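4.3 The handover stall

Of the 422 bimanual episodes run on the Tindholm cell, 136 ended early, and we had expected most of those to be dropped parts. Drops are easy to understand. A gripper opens, a part falls, somebody writes "drop" in the log. Only 51 of the early endings were of this kind. The rest were stalls: both arms drove to the meeting point, stopped with their jaws a short distance apart, and stayed there until the watchdog ran out of patience.

The controller, Flemlow, reported no fault during a stall. By its own account everything was going well. Each arm was waiting for the other to declare itself ready, and each had been told that waiting was the safe thing to do. We left one pair alone over lunch with the watchdog disabled, and they were still being safe when we got back.
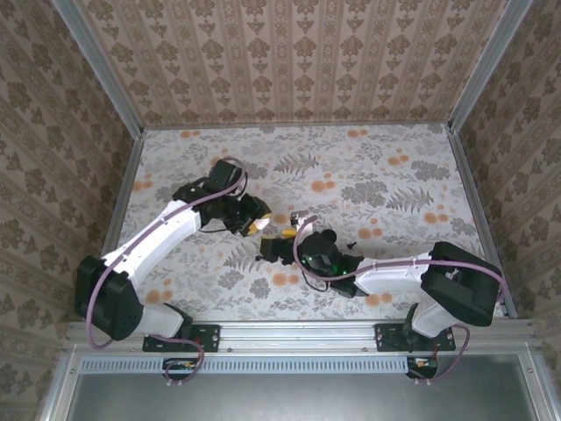 Figure 8. The two arms at the meeting point in the papered cell. The left gripper has a small white-and-yellow object between its fingers; a small yellow piece is right beside the right gripper. Purple cables run along the upper links.

4.4 Cause and repair

We first blamed the wallpaper. The cell is lined with a damask print and floored with a botanical one, both chosen to make life hard for the vision model, and it was tempting to believe they had succeeded. Swapping in plain gray panels cost us most of March and changed the stall rate by nothing we could measure.

The fault was in the ready signal. Holow, the message layer between the arms, drops a repeated message if its contents match the one before. When an arm reached the meeting point early, its first "ready" was discarded by a partner still in motion, and every later "ready" was filtered out as old news. Adding a counter to the message fixed this in one line. We would prefer not to say how many lines the earlier fixes took; they have been removed.

The repair exposed a second problem. Arms that no longer stalled now closed on each other with some enthusiasm, and we added a speed limit near the meeting point before resuming trials on the Qiu parts set.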